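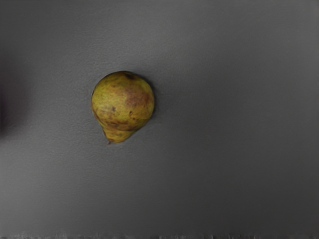
## Can I still ask for restitution if the defendant made a plea agreement?

*Posted in Courts and Legal Help, 9/5/24*

Hello to all. I will try to explain this in order. English is my second language, so please excuse it if I use a wrong legal word.

Last December a man who did bookkeeping for small shops in Nillenby was arrested. He had taken money from several of us by writing checks to a company that was his own. My shop is called Furitz, we repair sewing machines. From me he took seven checks, together $697. I know that for the other shops it was much more, one of them lost thousands. He was charged with theft and forgery, and I gave my papers to the police at that time.

Yesterday I received a letter from the prosecutor's office. It says that the defendant has agreed to plead guilty to one count, and that the sentencing will be later this month. The one count is for the checks from another shop, Bhat. My checks are in a count that will be dismissed.

My questions are these:

1. If my count is dismissed, did I lose the right to be paid back?
2. The letter has a form for a "victim impact statement." May I fill it in, or is it only for the shop in the count that stays?
3. I also paid $279 to my bank and to an accountant to put the books in order again. Is this part of the loss, or only the checks?

I am not looking for revenge. I read that he has no earlier record, and I do not need him to sit many years in prison. But I would like to have my money, and I would like the judge to know that there were more shops than one.

Thank you for reading.

Usha Sastry

---

### 3 replies

**zora_w** · marked as helpful by the person who asked

I worked in a court clerk's office for many years, in a different state than you maybe, so please check everything I say with the prosecutor's office. I am not a lawyer.

On your first question, a dismissed count does not always mean no restitution. In many plea agreements the defendant agrees to pay for all the losses, including the counts that are dropped. But it has to be written in the agreement or ordered by the judge, and the rules differ from state to state. Call the number on your letter and ask for the victim advocate (it can be called victim-witness coordinator). Say exactly this: "Does the plea agreement include restitution for the dismissed counts, and am I on the list?" Do this before the sentencing date. In some places it can be added later, but it is much harder.

On the second, they sent you the form, so fill it in and send it back. Whether you can also speak in the courtroom depends on the judge and on your state's law. Keep it to one page. Write what happened, what it cost you and what you are asking for. Remember that the defense will normally get to read it too, so do not put your home address in the text.

For the $279, put it on a separate line from the checks, with the receipts. Bank fees are often accepted. Accountant fees are sometimes accepted and sometimes not. Time you spent yourself is usually not paid, but you may mention it.

Make copies of everything, and send by a method where you get a proof of delivery.

**pg_harrow**

Don't get your hopes up. My brother in law was awarded restitution in a burglary case and he gets like $7 a month when he gets anything. These guys plead down to one count and everyone goes home happy except the people who got robbed. One count for all those shops is a joke if you ask me. You could do small claims instead, I think the fee is $300 or so? Might be less where you are.

**zora_w**

Adding to my answer because of the comment above. Small claims is possible, and the filing fee for a claim of this size is normally far below $300, ask the clerk for the current one. But there is a time limit for filing, and you can't collect the same money twice. If you get a restitution order, ask the clerk if it can be recorded as a civil judgment. Many states allow it - then you may not need the second case.

It is true that the payments can be slow. If you move, give the new address to the office that sends out the checks. We had a whole drawer of returned envelopes.

> **Comment from Usha Sastry:** Thank you both. I called this morning. The advocate said that the agreement does cover all the shops, but my amount was written as "to be determined," and she needs my papers by next Friday. I will bring them in person. She did not know about the accountant and will ask.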